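The case for clearer notice in rented homes

Tenants in managed housing live with a good deal of uncertainty that could easily be removed. A lift will be out of service, but the letter does not give the hour it will stop. A contractor will call, but the card names a fortnight. The residents' panel at Lesport has raised the matter repeatedly, and the answers it received in April did little to settle it.

The present rules at Lesport require the landlord to give two days' notice of any planned visit. On paper this is sufficient. In practice, a resident who works shifts cannot rearrange a morning in that time, and a parent of young children can seldom do so. The Cabral estate, under the same landlord, has 206 homes and a single repairs desk, which closes at 4 p.m. Anyone who finds a card on the mat after work must wait until the next day to query it.

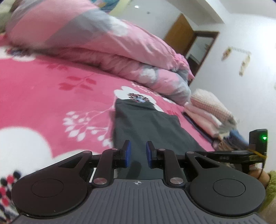

Should the landlord be made to offer a time as well as a date? It should, and the slot offered ought to be no longer than 90 minutes, with a telephone number that is answered while the slot is running.

The objection most often heard is one of cost. Contractors, it is said, plan their rounds by street and cannot promise to reach a given door at a given time. There is some force in this. A blocked drain at one address will delay the next, and no resident would wish a job to be left half done for the sake of a timetable. Yet the landlord already holds the information it needs. The Prillix booking system, brought in to replace the paper diary, records when each job starts and ends. Those records are used to settle invoices. They could equally be used to tell a household that the plumber is running late.
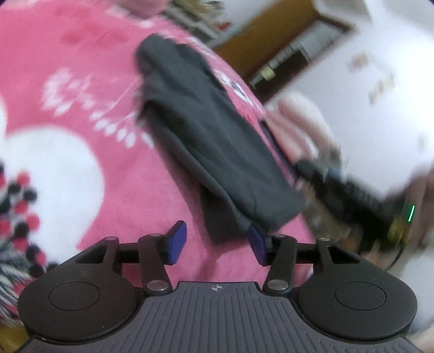
A missed visit also carries a cost, and it falls mainly on the person who stayed at home. Wages are lost, appointments are moved, and the fault itself remains. At Stakcombe, where morning and afternoon slots were tried over the winter, residents reported that they were more willing to agree to minor works because they knew when these would be over. The trial ended without a published report -- a matter for regret -- and the old cards have returned.

It is therefore proposed that the tenancy handbook be amended at its next revision to include a timed slot for all work that is not urgent, and a written apology where the slot is missed.

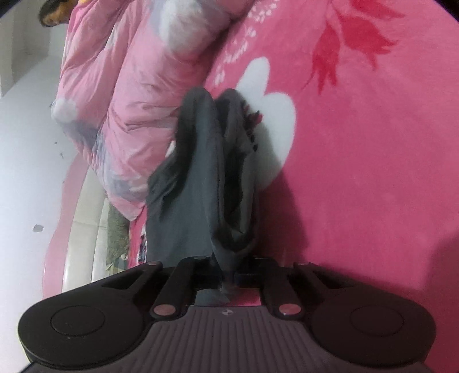
A folded dark grey garment and a bright pink blanket.

Emergency repairs should remain outside the rule. Burst pipes and failed locks must be dealt with as they arise, and residents accept this readily. For everything else, the home belongs first to the daily life of those who live in it, and visits should be arranged on that footing.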